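Last updated: 7/2/25

Session 5: Setting Sag on Your Own Motorcycle

Welcome back, everybody. Last time we got through brakes with a few minutes to spare (a first for me!), so tonight we start on suspension, and we'll begin with the one adjustment I would beg every rider to learn before touching anything with a clicker on it.

Sag is how far the bike settles on its springs. There are two numbers, and people mix them up all the time. Free sag, or static sag, is how much it drops under its own weight. Rider sag is how much it drops with you aboard in your gear — boots, helmet, jacket, the backpack if you always ride with one.

Measuring the rear
Get the back wheel off the ground and have a friend measure from the axle straight up to a fixed point on the tail. Write it down as L1. Set the bike back on its wheels, climb on, bounce gently, and let it settle with your feet on the pegs while somebody steadies the bars. Measure again between the same two points. L1 minus that second figure is your rider sag. Use millimeters, please; fractions of an inch have ruined many a nice evening.

Our practice bike, the old Bronell, reads 243 at full extension. You'll get a slightly different answer each time you sit down, and that's friction in the linkage and seals, so take 2 readings and average them.

Making a change
More preload gives you less sag, less preload gives you more. Your owner's manual has the target range, and I'd start there before listening to anyone in a parking lot, me included. If rider sag is right but the bike has no free sag at all, the spring is probably too soft for you and has been cranked down to make up for it. Folks usually guess the opposite! We'll work that one through on the board.

Reading: Sang, chapter 17, up to the part on damping.

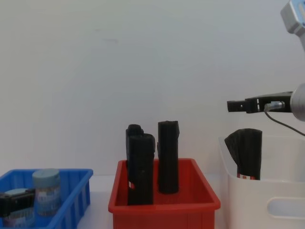 Ploster, June

Bring your own tape measure next week, and your L1 figure if you managed to get it. We'll do the front forks then — zip ties provided.

Stella Barasa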